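Rorer Opens Its Small Bathroom Program for Fall, With Toilet Care Front and Center

Household care company offers renters and homeowners a simple weekly routine for the smallest room in the house

Rorer, the household care company behind the Skorklow line of brushes and cleaners, is pleased to announce that its Small Bathroom Program will open to the public this September. The program is free to join, it takes 12 minutes a week, and it was put together with a great deal of affection for the kind of bathroom most of us really have — a toilet against the back wall, a sink close by, and just enough floor between them to turn around in.

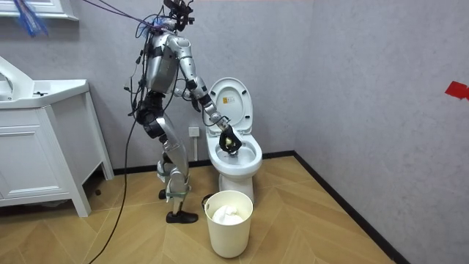
By Ľubica Ondrejka
Rorer Press Office

Anyone who has shared a small bathroom with a family, or with roommates, or with guests who stayed a little longer than planned, knows how quickly the room can get away from you. The Small Bathroom Program begins with the toilet, and it begins there on purpose. In the letters that reach us from customers, the toilet is the job people put off the longest and feel best about once it's done.

The weekly routine is an easy one to learn. Start with the lid up, and look in the bowl before doing anything else. Anything that doesn't belong there, such as a bit of packaging or a cotton pad, comes out first and goes in the trash, never down the drain. Cleaner goes on next, up under the rim and all the way around, and is left to sit for 5 minutes while you wipe down the sink and the vanity top. Then comes the brush.

"We spent a whole spring talking about brushes, and I can't say I regret a minute of it," said Faizal Pattinasarany, who leads the program at Rorer. "People tend to scrub the part they can see. I was the same way for years! If you start at the front rim and go slowly around underneath it, and leave the bottom of the bowl for last, you do the whole job once and you don't have to come back to it on the weekend." 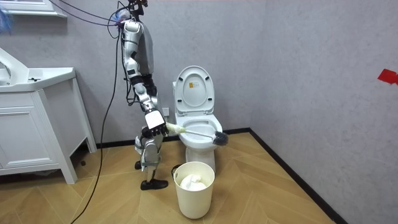
The seat and the underside of the lid get their own cloth, kept apart from the one used on the sink, and the base gets a good wipe all the way down to the floor. Members with wood floors in the bathroom (and there are more of you than we expected) are asked to go lightly with water, to wring the cloth out well, and to dry the boards by the toilet and along the front of the vanity before putting everything away. Labels on the inside of a toilet lid can stay or go as you like, but do read them first, as some list cleaners the manufacturer would prefer you not use.

Everyone who signs up will receive a printed card for the inside of the cabinet door, a monthly letter with seasonal advice, and access to a telephone help line run with our longtime partner, Yusof Home Supply. The first 100 households to join will also receive a Skorklow starter set with a brush, two cloths and a bottle of rim cleaner. A larger refill bottle is planned for later in the season and will be sold through Jirnance stores.

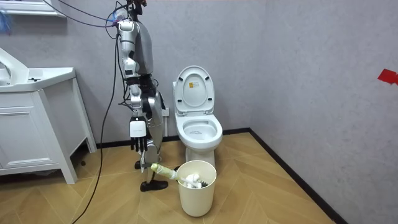

Bathroom with the toilet lid raised, Small Bathroom Program.

Free group lessons will be held at the Rorer showroom through the end of the season. Each lesson lasts 60 minutes, starts at 10 in the morning, and includes coffee and plenty of time for questions, including the ones you might feel shy about asking. Children are very welcome. Please wear shoes you don't mind getting splashed.

About Rorer
Rorer makes and sells cleaning goods for kitchens, bathrooms and laundry rooms. Its Skorklow line is available in hardware and home stores and by mail order.

Media contact
Ľubica Ondrejka, Rorer Press Office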